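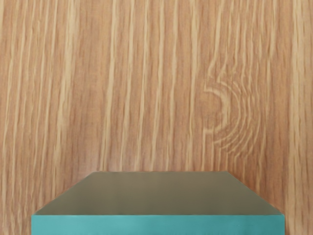 A league table ranks clubs by points won and ignores who the points were won against. A rating list corrects for that by moving points between two clubs after each match, with the size of the move depending on how likely the result was. It also makes runs of form easier to read. Plotted over several seasons, results look a lot like the pale streaks in the wood grain at the top of the page, some broken into short dashes and others continuing for long stretches, and the list should react little to the first kind and steadily to the second. The steps below set one up in any spreadsheet.

What you need

- A results file with one match per row: date, home club, away club, home goals, away goals
- A second sheet with one row per club
- At least two full seasons of results. The file used for this page has 249 matches.

Step 1. Clean the club names

Each club must be spelled one way throughout. "Vonby" and "Vonby FC" will be treated as two clubs, and both ratings will be wrong. Sort the home column alphabetically, fix the variants, then do the same with the away column. Sort the file back into date order when finished.

Step 2. Set the starting values

Give every club 1500. The number itself has no meaning, only the gaps between clubs do. Then put three constants in their own cells so that they can be changed later:

Home bonus: 68
Scale: 600
Step size: 30

Step 3. Work out the expected result

Take the home rating, add the home bonus, and subtract the away rating. Call this D. The expected score for the home side is:

E = 1 / (1 + 10^(-D / 600))

Suppose Chung (1540) are at home to Vonby (1500). D is 40 + 68 = 108, and E comes out at 0.602. Note that E is a share of the result with a draw counted as half. It should not be read as the chance of a home win.

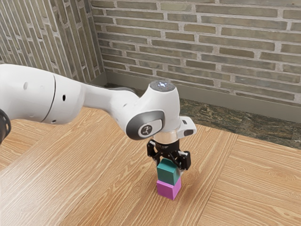
Step 4. Update both ratings

Score the match 1 for a home win, 0.5 for a draw and 0 for an away win. Subtract E and multiply by the step size. Add the answer to the home club and take the same amount from the away club. For the match in Step 3:

Home win: Chung gain 12
Draw: Chung lose 3
Away win: Chung lose 18

Values are rounded for display only. Keep the decimals in the sheet - rounding after every match adds up over a season.

Step 5. Handle promotion and relegation

A promoted club has no rating in the new division. Murali Sundaram suggested giving it the average of the clubs it replaces, and that is the method used in this file. When Pitia and Trorkeo came up together, both started on the same value. Enter these by hand in July, before the first match of the new season.

Step 6. Check the totals

Within a season the sum of all ratings must stay constant. If it moves, look first for a row where only one club was updated, then for a match entered twice.

Known limits

Goal difference is ignored, so a 1-0 win and a 6-0 win move the ratings equally. Abandoned matches should be left out unless the result was allowed to stand.

Corrections to the draw handling in Step 4 by Siu-fong Kwan.
Last updated 12 November 2023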